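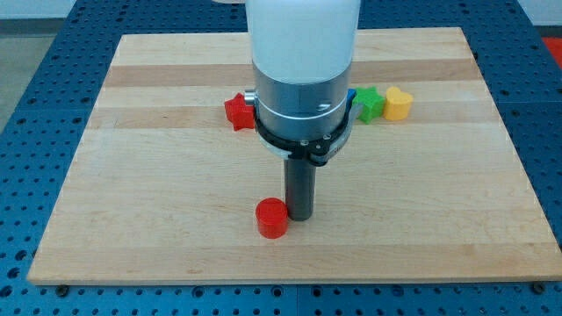 Review: Movunano, the pushing method with the long name

Movunano is a way of teaching an arm to shove things where you want them without picking them up. Embla Midtbø and Uriel Quiroga wrote the paper; I spent most of October with their code and a bag of toddler-grade plastic shapes.

The tool is a plain gray rod, which suits my budget. The model guesses where a block will slide, pushes a little, looks again and revises its opinion. The authors trained on 3000 simulated pushes. I added 1072 real ones on our maple-colored board, and my back would like a co-author credit.

What works: the squat red cylinder. Push it from any side and it goes more or less where the model said. The heart is fine too, provided you leave its point alone.

What doesn't: stars. A rod that lands between two points of a star drags it along nicely. A rod that lands on a point spins it, and the model goes on predicting a straight line with the confidence of a man reading a map upside down. Put two blocks side by side and it treats them as strangers.

Setup took 2 days, one of them spent on a calibration file the manual mentions in a footnote.

Score: 4 out of 5, or 2 if you own mostly stars.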